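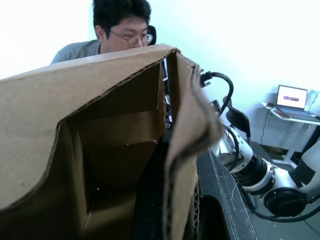

Photograph: Sherif Morsy / Trirnstead College

About Trirnstead College

Trirnstead College is an independent college of further education for adults. It offers part-time and evening courses in languages, bookkeeping, local history and the written word, and is open to any person over the age of eighteen, whatever their earlier schooling. Applications are considered throughout the year, although most courses begin in October.

The College was founded by the Kuzmenko Trust to provide English classes for families newly settled in the town. Its first lessons were held in a single rented room above a draper's shop. Courses in other subjects were added as former students asked to continue their studies, and the College moved to its present site on Ilari Road when the lease on the original room came to an end.

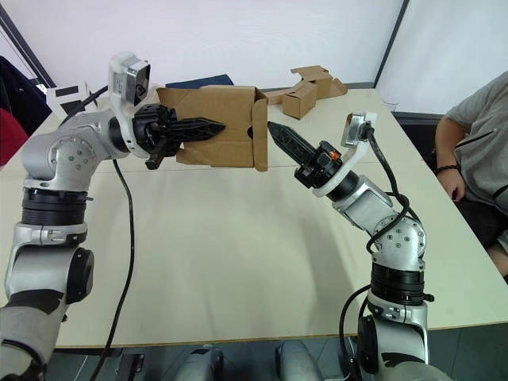

Teaching is arranged in four departments, each led by a Head of Department who reports to the Principal. There are 843 students enrolled at present. Classes are kept small, and no language class is permitted to exceed 13 students. Where a class is full, the name of the applicant is held on a waiting list and a place is offered as soon as one becomes free.

Fees are set by the Board of Governors and published before each term. A reduced fee is available to students who receive certain state benefits, to those aged over sixty-five, and to members of households in which another person is already enrolled. Requests for payment by instalment should be made in writing to the Registrar before the start of the course.

The Tituvora Library, on the first floor, holds the College's collection of books in translation together with the parish papers used by the local history department. Students may borrow up to ten items at one time. Members of the public may consult the papers by appointment but may not remove them from the reading room. 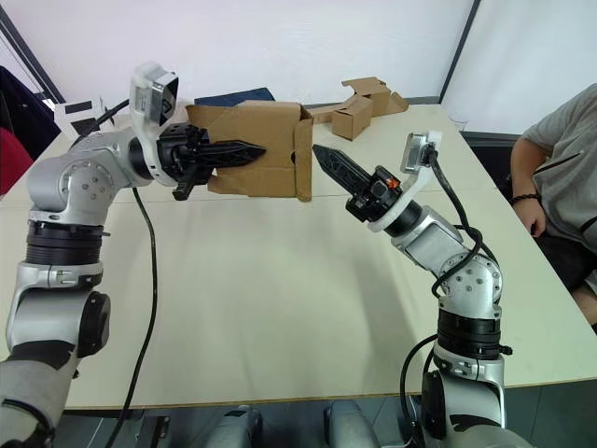

Hawi Mekonnen, writing in the most recent student survey, said that the evening bookkeeping course had been demanding but fairly taught, and that she would have welcomed a longer break between the two halves of each lesson. The timetable for the coming year has been altered with this comment in mind, and evening classes will now finish ten minutes later.

Governance

The College is a registered charity. Its Board of Governors meets once each term and is chaired by Vira Fedoruk. The Principal is Tymofii Nazarenko. Rostyslav Kravets serves as Registrar and is the first point of contact for admissions, fees and certificates. Minutes of Board meetings are available on request.
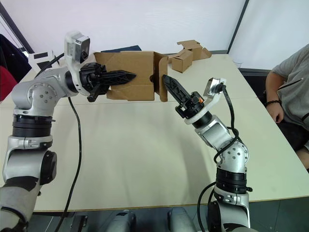 At work with a cardboard box at the large table.

Complaints should be addressed to the Registrar in the first instance. A written reply will be sent within ten working days. A student who remains dissatisfied may ask for the matter to be placed before the Board.

This page was last reviewed on 1 Aug 2025.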